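Moen four-finger hand review: what a pair of them got us in the box test

Posted Dec 16, 2023 by Trinity Ambrose

I've reviewed enough grippers to have a routine. I read the spec sheet once, put it in a drawer, and give the thing a box and a cabinet. Boxes are boring and every supplier claims theirs can handle one. The Moen hand costs $2340 a side, which for four fingers and a thumb is cheap, and cheap hands are where I've wasted most of my shop's money over the years. So I came in grumpy.

What you get for that is a hand with metal joints, rubbery fingertips and a fabric glove over the palm. We ran two of them, left and right, on the Wolesar two-arm base, with a small camera at each wrist and one on the head. The controller was the Beder unit we use for everything. Mounting took 40 minutes a side, most of it spent on the connector, which has a locking ring you can't turn with normal-sized fingers while also holding up the hand. Moen's instructions show a person doing it with no trouble at all. I'd like to meet that person.

The glove first, as it's the part Moen is proudest of. It is supposed to keep dust out of the tendons and give the palm some grip. I'll grant the grip. A bare metal palm skates on a smooth plastic box and this one doesn't. But the fabric bunches up when the hand closes, and in the wrist camera those folds eat the whole top of the picture. If you plan to train anything on wrist views, a good share of what you're feeding it will be black cloth. I asked Moen if a tighter glove was coming and got a link to the brochure.

The fingers are better than I wanted them to be. They stay in line, they don't rattle, and the joints held their zero through 3 days of this. The thumb is a blunt lump of metal that sits opposite them and does its job as long as the box is narrow. Give it something wide and it runs out of reach early, so you end up clamping with both hands like somebody carrying a cake. The sales page talks about "human-like dexterity." I have seen humans pick up a box, and they generally don't need to line up for it twice.

Our test is moving a blue box around a low cabinet: on the top, near the edge, then off again. The edge is the mean part. A box that hangs over can tip if a fingertip nudges it from the wrong side, and with the doors open there are two more things for an elbow to hit.
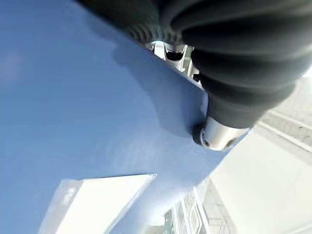
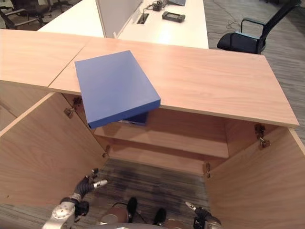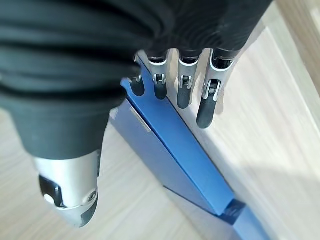
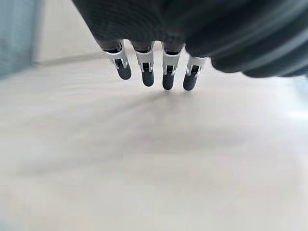

Box test at the cabinet, from the wrist and head cameras. The second picture is the head view, the other three are from the wrist.

Now the cameras, which I ended up arguing with more than the hands. The head view is the one I'd keep if I could only have one. It shows the cabinet, both open doors, the shelf, and how far the box is sticking out past the edge. It is also useless for telling whether a finger is touching anything, and that's the moment you care about. For that you need the wrist, and the wrist cameras are moody. Get the hand in close over the box and you get the fingers and the thumb on either side of it, which is lovely. Get in at another angle and you're looking at a huge patch of blue and a black bellows. The light tabletop and floor wash out toward white, too. Auto exposure on these little units is set by an optimist. I locked it by hand on the second day and things improved, though the manual buries that setting under a menu called Comfort.

The lens bends straight lines badly near the corners. Beder's calibration tool claims to fix it. It fixes the middle, where there was nothing wrong to begin with, and smears the corners into something I wouldn't trust with a door hinge. We went back to the raw picture.

For comparison I dug out our old Nasdale parallel gripper, two flat jaws and no opinions. On the same box it was quicker to set up and easier to aim. It can't do what the Moen does once the box sits at a tilt, where four separate fingertips can settle on an uneven face while two jaws just shove. That's a real difference and I'm not going to pretend otherwise. Whether it's a $2340 difference, times two if you want a pair, depends on how often your boxes sit crooked. Ours mostly don't.

Things I'd want fixed before buying a second pair: the locking ring, the baggy glove, and a thumb with more reach. A spare set of fingertips in the package would be nice as well. Moen sells them separately and they were out of stock all December.

I'm keeping the hands on the base through the end of the month, then the Nasdale goes back on for the paying work. If you already own a Wolesar base and have patience, the Moen is worth asking for a loaner. Don't buy it off the video.

Score: 3 out of 5. It would have been a 2 without the fingers.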